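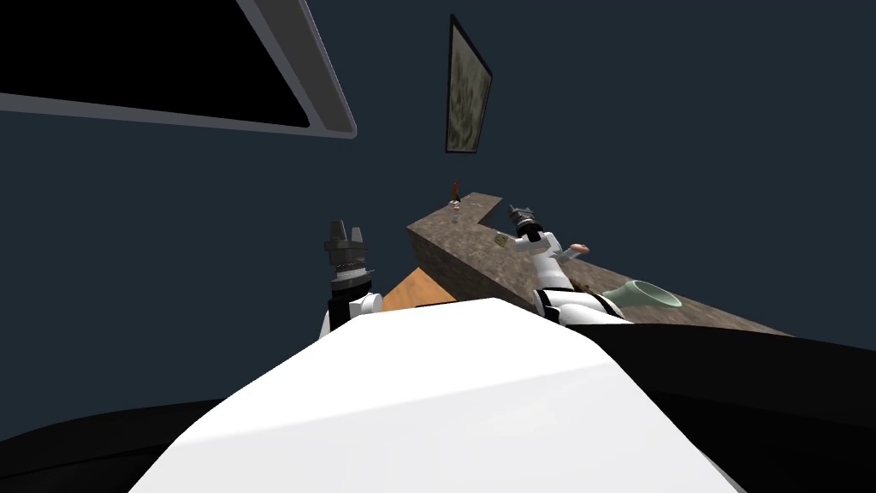
How to wash and store drinking glasses so they stay clear

Most glasses that look worn out are only coated with limescale or washing-up liquid that was never rinsed off. The method below is the one we use at home in Puketstead, where the water is very hard. It suits ordinary tumblers and tall glasses. Do not use it on anything with a painted or gilded pattern.

What you need

A washing-up bowl, plain washing-up liquid, white vinegar, a soft bottle brush and two clean cotton tea towels. Wash the towels without fabric softener, as it leaves a film on the glass.

Step 1. Find out what the cloudiness is

Rub a little vinegar on the outside of one glass and leave it for 2 minutes. If the patch comes up clearer, you have limescale and can carry on. If nothing changes, the surface is probably etched from the dishwasher, and no cleaning will put that right.

Step 2. Soak

Mix 100 ml of white vinegar with enough warm water to cover the glasses in the bowl. Lay them on their sides, not touching, and leave them for 20 minutes. Turn them once if they are not fully covered.
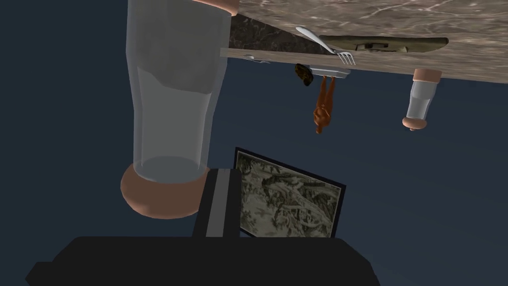 Step 3. Wash

Tip the vinegar water away and fill the bowl again with warm water and a small squirt of washing-up liquid. Wash one glass at a time. Use the brush for the bottom corners and your fingers for the rim - lipstick and milk both cling there. Never push your whole hand into a narrow glass.

Step 4. Rinse and dry

Rinse in warm water, then again in cooler water. Going straight from hot to cold can crack thin glass. Let them drain for a minute and dry with the first towel, holding the glass by the bowl and never twisting the base against the rim. Finish with the second towel, which should still be dry.
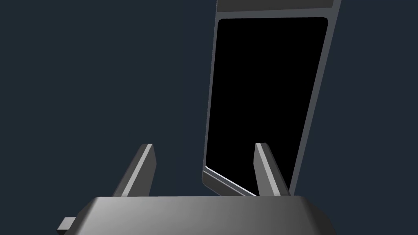 Step 5. Put them away

Stand glasses the right way up if the cupboard is clean and closed. On an open shelf, turn them over to keep dust out, but only once they are fully dry, or they will smell stale. Don't stack them unless they were made for it.

If two glasses get stuck together, fill the inner one with cold water and stand the outer one in warm water. Wait, then ease them apart gently.

Repeat the vinegar soak once a month in a hard water area.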